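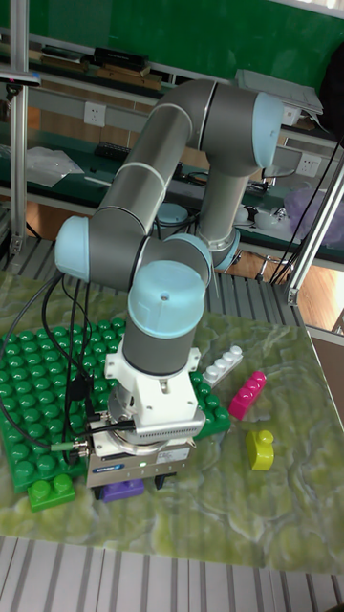

Sorting the big blocks, finally

I said in December that I would go through the building blocks before buying any more, and this month I did. There were 609 of them in two bins, mostly the large chunky kind, with some odd ones from a set Naheed Satti passed on to us when she moved to Utthorpe.

I sorted by number of studs first. Color looks nicer on a shelf, but when you are building you usually need a certain length and will take it in any color. It took one evening and part of the next morning. Anything cracked went in the trash. The rest got washed in the sink with dish soap and left on towels overnight.

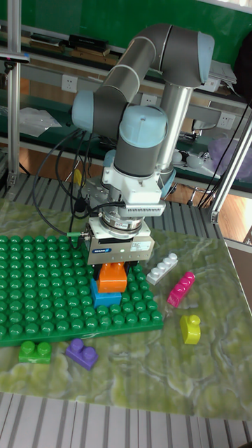 A baseplate makes more difference than extra blocks do. Without one, the bottom row slides every time you press down on it. I like a large green one, and I start a stack with a single block pushed down firmly, like the blue one with the orange going on top of it. Loose blocks stay off to the side where you can see the studs. Single-stud ones are the first to go missing, so the little yellow one would go in a cup at my house.

Fahad Janjua asked what I use under the plate. Mine sits on a vinyl sheet from the hardware store in Nurdale, cut to 800 mm. It wipes clean and I have replaced it once.
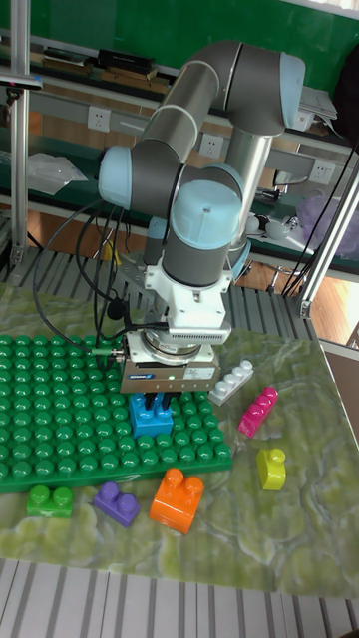 Cyan block on the baseplate, with the white, magenta and yellow-green ones off to the right.

I still need lids for the bins. Adeel has a pair he says will fit, and I am picking them up after work.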